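Home Projects Minutes Wiki Contact

Software catch-up, April
Minutes by me (Shiela Mercado), typed up from my scribbles. We started at 6 and I was still taking my coat off, so item 1 is thin.

1. Side camera and calibration
We're keeping the side view as the second input for the policy. I want the mug, the candy tub and the base of the arm in it every time, and the calibration script should refuse to start if it can't find the base. Deolinda Quintela has a draft of that check on a branch called clostden. It needs tests. 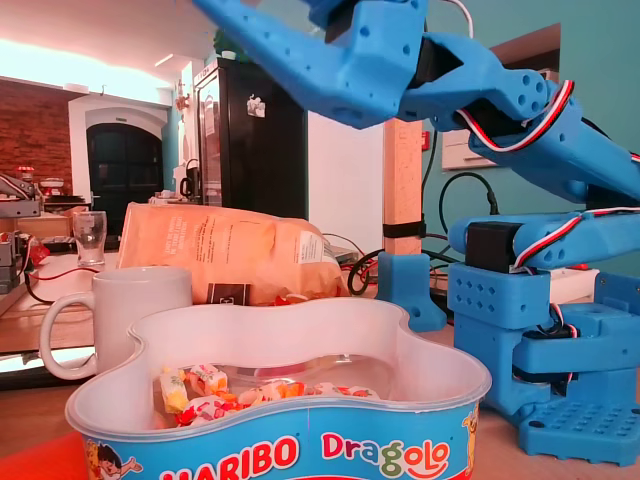

2. Grasp planner
We spent most of the evening on this one! Twisted wrappers are a pain for the planner – it fits a box to the whole candy, tails included, and then picks a grip point out on the paper. My fix is to shrink the box before planning, and I'd like it in before we collect any more demos. I also asked for the gripper current to go in the log next to the joint angles, so we can tell a held candy from closed fingers.

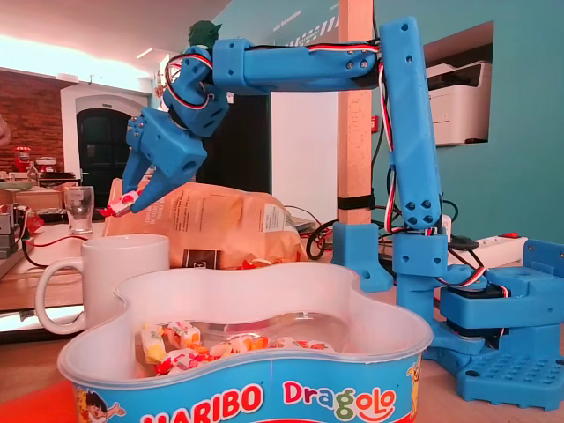 Deolinda said shrinking the box is fine for wrapped candy but will wreck the small gummies, and she'd sooner have the planner take the object class and choose a margin from that. We went back and forth a bit and I gave in. She writes the class lookup, I write the log change.

3. Overhead view and labels
The labeling tool (Prukley) now opens our recordings without the conversion step, hooray. We have 489 labeled stills. The see-through bowls are the trouble, as the masks leak over the rim and onto the table. Agreed to label the contents and the bowl as separate things. 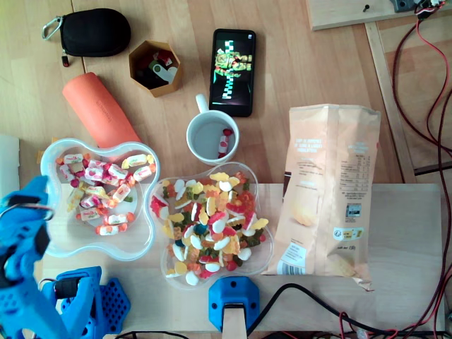 Overhead view, wrapped candy and gummies in separate bowls.

4. Release over the mug
The controller still treats the mug as a point, so I asked for a proper rim height in the config. Lelteck's motion library has a slow-down zone we could use, but neither of us has read the docs past page 2. Parked until next time.

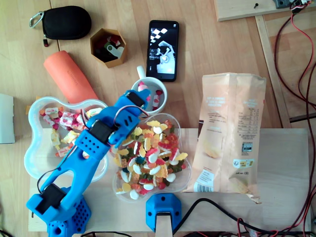

Gripper over the mug, from above.

Actions
Deolinda – class lookup, tests for clostden
Me – current logging, rim height, read the Lelteck docs (all of them, I promise)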